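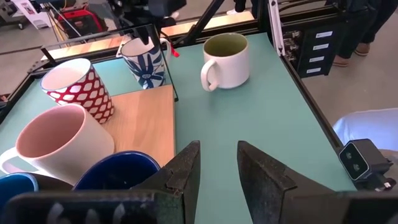

Teaching a spin on cue, left and right

Posted 2020-11-13 by Bülent Demirtaş

This procedure covers a full 360-degree turn in each direction, on a verbal cue, with the dog finishing square to the handler. It assumes a dog that will follow a food lure and already knows a marker word or clicker. If yours doesn't have a marker yet, do the charging exercise on the Cornlow beginners' page first and come back.

A cued spin is a separate behaviour from tail chasing. A dog that circles unprompted, for long stretches, or that can't be called off should be seen by a vet before any spin training starts. The same applies to dogs with known back, hip or cruciate trouble. Puppies can learn the lure at a walk, but leave speed out of it until growth is finished.

What you need

A non-slip surface. Short grass, rubber matting or low-pile carpet are all suitable. Polished floorboards and tiles are not.
Clear floor at least twice the dog's body length in every direction.
Soft treats, pea-sized, 56 for a full day's work (two sessions of 28). Count them out of the daily food allowance.
A treat pouch worn at the back, so that neither hand is parked near the food.
A notebook or the session sheet.

Ekari, the kelpie these notes were written from, gets part of her breakfast kibble in place of treats. That works for a dog who is keen on kibble. For one who isn't, use cooked chicken.

Stage 1: the lure

1. Stand facing the dog. Dog stands facing you, one step away.
2. Hold a treat in your right hand at nose height, close enough that the dog could lick it.
3. Move the hand out to your right and around in a flat circle, slowly. The nose follows the hand and the body follows the nose. Seen from above, the dog is turning anticlockwise, to its own left.
4. Mark at the quarter turn. Feed in that position.
5. Repeat five times, then mark at the half turn. Continue in quarters until the dog completes the circle.

The usual fault at this stage is a hand carried too high. The dog sits or hops. Drop the hand to the level of the nostrils and keep it there the whole way round. The second most common fault is a circle that is too tight, which folds the dog in half and makes it step out backwards. The diameter of the circle should be close to the length of the dog, nose to base of tail.

Long-backed dogs need a wider path again. For a dachshund or a corgi, walk the lure around on a half-metre radius and accept a slow turn permanently.

Stage 2: the empty hand

Run three repetitions with food in the lure hand. On the fourth, make the identical movement with the hand empty, mark on completion, and pay from the pouch with the other hand. If the dog completes the circle, all further repetitions are empty-handed. If it stalls, return to the food lure for 2 repetitions and try again. 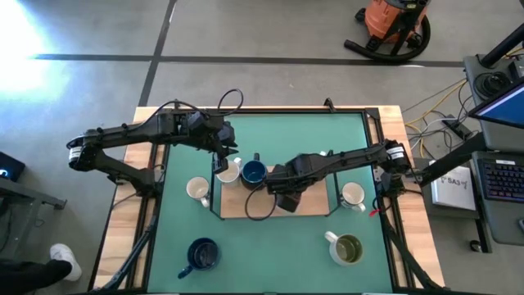
Once the empty hand is reliable, begin reducing the signal. Shrink the circle a little every few repetitions until it is a short sweep of the wrist, made at your waist. Do not shrink it and speed it up in the same session.

Stage 3: the verbal cue

Choose two words that sound nothing alike. "Spin" and "twist" are conventional, but they share a vowel and plenty of dogs muddle them. Ekari has "spin" for left and "other" for right. The order of events matters:

1. Say the word once.
2. Wait one full second, hands still.
3. Give the hand signal.
4. Mark and pay on completion.

If the word and the signal are given together, the dog attends to the signal and learns nothing about the word. After several sessions the dog will start to turn during the one-second wait. Mark and pay that heavily. From then on, hold the signal back for longer and drop it when it is no longer needed.

Stage 4: the other direction

Start again from Stage 1 with the left hand. Expect it to be slower. Most dogs have a preferred side, and the first direction has been paid many times over by this point. Work the new direction by itself until it has its own verbal cue, then mix the two in random order. Never ask for more than two turns in a row the same way.

Record keeping

The session sheet has columns for date, direction, repetitions, and turns completed without help. Ekari's log for October shows 455 repetitions, 200 of them to the right. Left was on verbal cue by the second week. Right took until the last.

Move up a stage when the dog gets eight out of ten correct in two consecutive sessions. Drop back a stage after three misses running.

Faults and corrections

Dog spins before being asked: stop paying uncued turns altogether, and ask for a stand between repetitions.
Dog barks while turning: slow the rate of delivery, shorten the session.
Dog finishes side-on: feed at the seam of your trousers, centred, with the nose pointing at you.
Dog turns the wrong way on the verbal: no mark, reset with a step backwards, repeat with the hand signal.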